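最后更新：2022年3月30日

打印本页 | 邮件转发

印花盘子叠着放，会不会把图案磨掉？顺便求台面收纳思路

Adalberto Bezerra

大家好，第一次在这个版发帖，有点啰嗦，先谢谢耐心看的朋友！

2月份搬进现在这套小房子，厨房里没有碗柜，盘子和碗洗完就摆在台面上。我在台面铺了一块白底带花纹的桌布，想着瓷器放上去不会磕得太响，看着也干净。盘子是我特别喜欢的那种大白盘，中间印着“Sweet BAKERY”的字样，还有小小的擀面杖，平时装面包、装水果都好看。

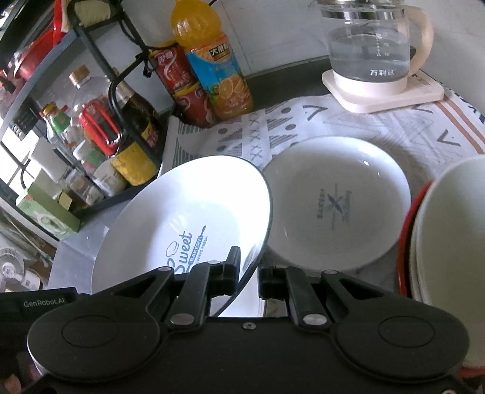
问题是我现在拿不准该怎么放。全部摞起来最省地方，可我妈说盘底那一圈没上釉，叠久了会把下面那只的印花蹭花。平铺开吧，台面一下子就没了，切个菜都要先挪半天。我在网上看中了Redska的立式盘架，51块，又怕买回来太窄，大盘子插不进去。

还有桌布这件事，要不要干脆撤掉？我老觉得它底下会潮，可是又舍不得那个花纹……有经验的朋友说说吧，谢谢谢谢！

Wenceslao Nava

先说盘子。你妈说得有道理，但要看图案是釉上还是釉下。关了灯拿手电斜着照，图案那一块要是能看出一层凸起，或者反光跟旁边不一样，多半是釉上的，比较怕磨。用指腹摸也行，就是没那么准。

我自己的做法是每两只之间垫一张厨房纸，或者剪一块薄毛毡，剪得比盘底圈大一点就行，不用跟盘子一样大。拿的时候记得往上提，别横着抽！我以前图快老是横着抽，有一只盘子中间就是这么划出一道灰印子的，后来用小苏打糊轻轻擦才淡下去。
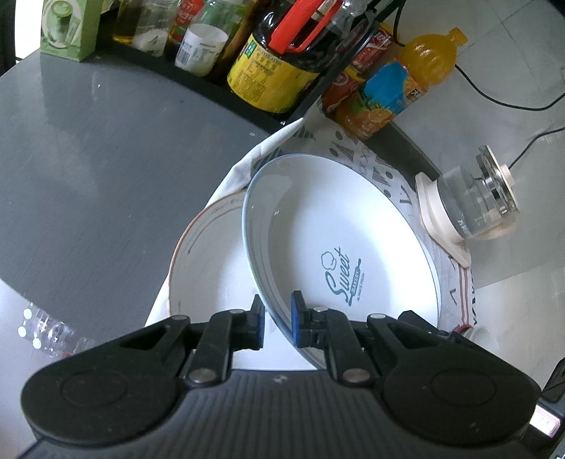
大盘交叠着放在桌布上，最容易蹭到的是盘心的印花。

深一点的盘子和碗最好另外摞一堆，大的在下，小的在上，别跟平盘混着放，不然重心歪，碰一下就滑。

立式盘架我用过Drolby的，好用是好用，买之前一定量两个数：盘子的直径，还有盘沿的厚度。很多架子的卡槽是按小盘做的，大盘插进去往后仰，看着心慌。架子最好靠墙放，离电水壶远一点，别让壶嘴的热气天天对着吹。 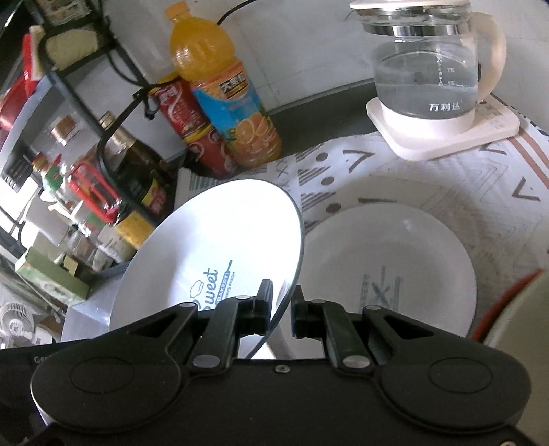 桌布我倒觉得不用撤，勤换就好。我家是两块轮着用，一块洗一块铺，晚上收拾完把一边掀起来晾30分钟，底下就不闷了。真怕潮的话，在下面加一层硅胶垫，记得选平的，带凸点的那种放盘子会晃。

另外调料瓶如果有层架，就让它们全部待在架子上，用完马上放回去。台面只留每天要用的东西，你会发现地方没有想象中那么小。

路过的面包师

别买架子，浪费钱。盘子就是拿来用的，磨花了再买呗。我那几只叠了好多年了，图案淡是淡了点，照样吃饭。

不过釉上彩的盘子别老进微波炉，带金边的更不行，这个要注意一下。

Adalberto Bezerra

谢谢两位！刚才关灯照了一下，好像有一点点凸起，那我先垫厨房纸。尺子找不到了，明天借一把量好再决定架子的事。桌布留着，哈哈。

打印本页 | 邮件转发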